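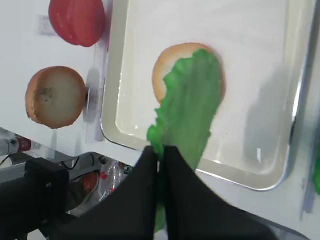

Lettuce and bun at the cream tray, tomato off to the left.

Thread on the play burger set, now that I've had it on the table for most of August. Several people asked how I lay it out, so I'll go through it and then answer questions.

The set is from Nistik. I paid 62 dollars with shipping. You get buns, patties, lettuce, tomato and the orange squares. The stands came separately, from Purow, and I bought those second.

Before the stands I kept everything in a heap next to the tray. It works, but the flat pieces are a pain. Tomato slices stick to each other and you end up picking up two when you want one.
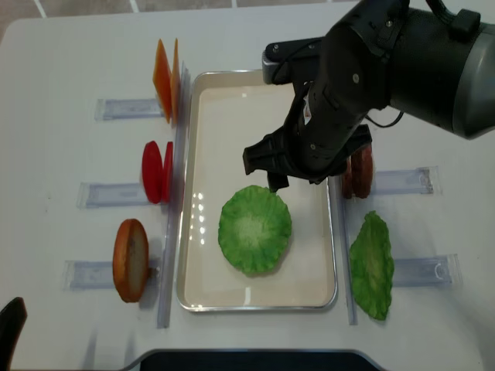

2 min read

So now the slices go on edge in the clear holders, down both sides of the tray. Orange squares, then tomato, then a bun on the left. Patty on the right. The tray stays in the middle and it's the only place where anything gets stacked.

Standing up beats lying flat for anything thin. You can get hold of a slice from both faces and you don't have to dig a fingernail under it.

The exception is lettuce. It's floppy at the edges and it folds if you pinch it in the wrong spot. I go for a spot near the middle of the leaf and lower it slowly. If it lands crooked, leave it. The next layer flattens it anyway.

Build order I use: bottom bun, lettuce, patty, orange square, tomato, top bun. I tried lettuce last for a while — the top bun kept sliding off.

Spacing took me longer than I expected. I had the holders right up against each other the first week and kept knocking the tomato over while reaching for the square. Leave a gap you can get into without touching the neighbor.

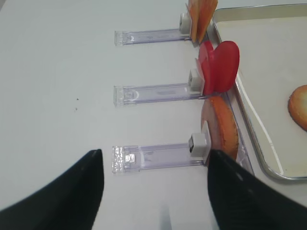 Izzati Hidayat asked whether the clear holders are worth it, or if slots cut in a piece of cardboard would do the same job.

Cardboard is fine to start with. I used a Floneck shoe box lid for a few days. The slots go soft and then the slices lean. If you only get the set out once in a while I wouldn't spend the money.

What I like about clear ones is that I can see the whole slice, bottom edge included, and tell if it's seated. Downside is that they are hard to see against a white table. Fingerprints show too. I wipe mine with a damp cloth.
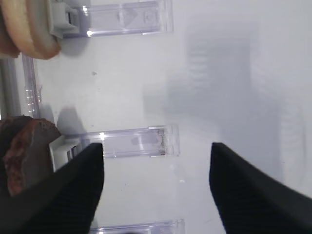
Edited in August, 4:15 pm

Two pieces to a holder is my limit for the thin ones. Buns and patties go one to a holder. They're thicker and a second one pushes the first out.

Putting it away: everything in the tray, buns at the bottom, lettuce on top so it doesn't get creased. Holders go in a separate bag.

Next I want to try the Nugroho breakfast set on the same stands. The egg looks too wide for them. Will add to this thread when I've had a go.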